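The claim on the old packaging for the Kolside pulley board was that anyone could put it together without instructions. We don't repeat that claim. The board is a good one, and we've stocked it longer than most things on this site, but you should know what you're buying before you spend $395 on a piece of white board and a bag of blue parts.

## Kolside Pulley Board

A flat assembly board with outlines marked on the surface, sold with blue and white parts that go on top. You match the part to its outline and seat it. It's sold for bench practice, dexterity work and fit testing. Kolside says it's also "fun for families." At this price we have our doubts.

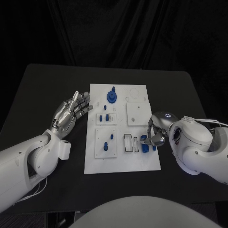

*Kolside board on a dark table, blue pulley at the top center.*

### What we like

- The outlines. They're faint, and we count that as a plus. A bold printed target does half the job for you. If your lighting is poor, though, expect to squint.
- The pulley has a post rising from its center, so there's something to get hold of. Older boards of this type had a plain disc that was a pain to pick up.
- It's longer than it is wide and sits fine on an ordinary table.

### What we don't

- The small pegs are very small. Order the spare bag now or order it in December when you've lost two.
- One of the white pegs is translucent. On a white board. We've asked Kolside about this and got a polite reply with no answer in it.
- The "rated for 1000 cycles" line on the spec sheet doesn't say what a cycle is. Treat it as decoration.

### Does it need the Trunus mat?

Trunus sells a grip mat for under the board and will tell you it's essential. We tried the board with and without, and on a matte tabletop we couldn't find a difference worth $20. On a glossy desk, maybe. Buy the board first and see if it slides.

The same goes for the Wijaya parts tray. It's a nice tray. So is a saucer.

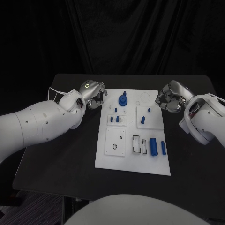 ### Ordering and returns

Ships from our Fleltinberg warehouse in one flat carton. Check the parts against the packing slip before you throw the carton out, and look in the corners of the bag, where the pegs hide. Missing parts are replaced free if you write within 20 days. Lost parts are on you.

Returns are accepted on complete sets only. The "since 1971" on the lid refers to the company. The board itself is a much newer design, and parts from the older sets don't fit it.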